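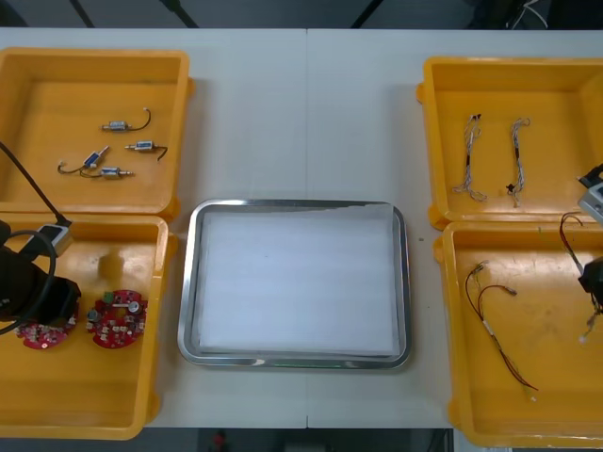

Looking after your hands this summer

We have had such a lovely run of letters since our June issue, and so many of you asked the same thing that it really deserves a little corner of its own. How do you keep your hands soft when you are in and out of the garden, the sea and the washing-up bowl all day long?

Our friends at the Dissanayake salon in Jokimville swear by a good plain hand cream, put on last thing at night with a pair of cotton gloves over the top. It feels a bit silly for the first 2 nights, I will admit — but my goodness, the difference by the weekend! Do rub a little into your cuticles while you are there, and please remember sun cream on the backs of your hands, which most of us forget until they are pink.

The salon is also running its hand and nail evening again at the Steken tea rooms, with tickets at 115 kronor and room for 80 of us. Tea and cake are included, and you are very welcome to bring your mum, your sister or a neighbour along.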